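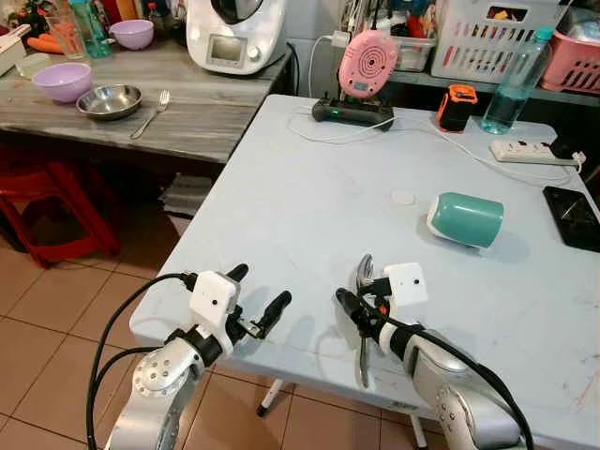 How to Wash Dishes Without Running Water

Last updated February 2023

This page covers washing up for a small group when there is no sink: at a campsite, in a cabin with the water shut off, or at home during a main break. The method uses three tubs and takes about as long as washing by hand in a kitchen. The amounts given are for one meal for four to six people. For a larger group, change the water partway through and keep the same tubs.

What you need

Three tubs or basins, each big enough to hold a dinner plate lying flat
A pot or kettle for heating water
A rubber or silicone scraper
Two dish cloths or one cloth and one soft brush
Dish soap
Plain unscented household bleach
A measuring teaspoon
A mesh strainer
A drying rack, or a clean mesh bag and somewhere to hang it
A bucket with a lid for used water

The tubs do not have to match. I use two Clunda basins that nest and an old roasting pan. Collapsible tubs pack smaller, but check the folds for food before you put them away.

How much water

Plan on 16 quarts for the whole job, split between the three tubs, with a little left over for the tubs themselves. People who are used to it can get by on less. If you are carrying water any distance, read the section on saving water before you fill anything.

Use water that is safe to drink in all three tubs. Stream or lake water has to be treated first.

Step 1. Scrape

Scrape every plate, bowl and pot into the trash before it goes near the water. Get as much off as you can. Eggs and oatmeal should be scraped right after the meal. If they have dried on, wet them with a spoonful of water and let them sit while you heat the rest.

Wipe greasy pans with a paper towel or a piece of newspaper. Do not pour grease on the ground or down a drain. Let it cool in a can and throw the can out.

Step 2. Heat the water

Heat enough for the first two tubs. You want the wash tub as hot as your hands can stand, and the rinse tub warm. It is easiest to bring one pot to a boil and then cut it with cold water in the tubs. Put the cold water in first so the tub does not warp. Thin plastic tubs will sag if they get boiling water on a bare bottom.

The third tub is filled with cold or lukewarm water. Bleach breaks down faster in hot water, so do not top this one off from the kettle.

Step 3. Set up the line

Put the tubs in a row in this order: wash, rinse, sanitize. Scraped dishes go at the wash end and the rack goes at the other. If you are right-handed you will probably want to work left to right.

A folding table is fine for this, but check that the legs are locked and that it sits level before you fill the tubs. Full tubs are heavy. Keep them toward the middle of the table over the legs, and fill them where they will stay. On soft ground, put a flat piece of board under each leg.

Wash tub: hot water and a squirt of soap. More soap than that means more rinsing.

Rinse tub: warm water, nothing added.

Sanitize tub: cool water with a small amount of bleach. Strengths differ from one brand to the next, so use the amount on the label for dishes or food surfaces. Measure it. Never mix bleach with another cleaner.

Step 4. Wash in order

Wash the cleanest things first and the dirtiest last:

1. Cups and glasses
2. Spoons, forks and knives
3. Plates and bowls
4. Serving dishes and cutting boards
5. Pots and pans

Do not drop sharp knives into the tub, where the next person can't see them. Wash each one by itself, holding it by the handle, and lay it straight on the rack when it has been through the line.

Cups need the brush more than the cloth, particularly around the rim and in the bottom corner. Coffee stains can wait until you are home. Plastic cups hold on to grease, so if one still feels slick after the rinse, send it back to the first tub.

Step 5. Rinse and sanitize

Dip each piece in the rinse tub and turn it so water reaches every side. Shake it off over the tub. Then put it all the way under in the third tub and leave it for the time given on the bleach label. Silverware can go in the strainer and be lowered in all at once.

Cast iron skips the third tub. Rinse it, dry it over the stove on low, and rub in a thin coat of oil.

Step 6. Air dry

Leave everything on the rack until it is dry. Towels that have been hanging around a campsite for two days will put back what you just took off. Cups go upside down with the rim raised a little so air can get in. In damp weather a mesh bag hung in a breeze works better than a rack.

Getting rid of the water

Pour the wash and rinse water through the strainer into the bucket and put the scraps in the trash. If there is a utility sink or a gray water drain, use it. The campground at Wamville has one behind each bathhouse, and many others do too, though not always marked on the map.

Where there is no drain and the rules allow it, carry the water at least 80 steps from any stream, lake or well and scatter it over a wide area. Some parks make you pack it out. Check before you go.

Saving water

Wiping well before washing saves more than anything else.

Give each person one bowl, one cup and one spoon for the whole trip. It is fewer pieces to wash.

A squeeze bottle can take the place of the rinse tub for two people. A 473 ml bottle rinses the cups and silverware from one meal with a bit left.

Old rinse water can be heated again and used as the wash water for the pots.

Common problems

Dishes feel greasy. The wash water has gone cold or there is too much fat in it. Dump it and start a fresh tub.

Dishes taste of soap. Change the rinse water sooner. When you see suds in it, it is past time.

Strong bleach smell. Too much was added. Empty the tub and measure again.

Tubs smell in storage. They were put away damp. Wash them, prop them on edge overnight, and store them with a sheet of newspaper between each one.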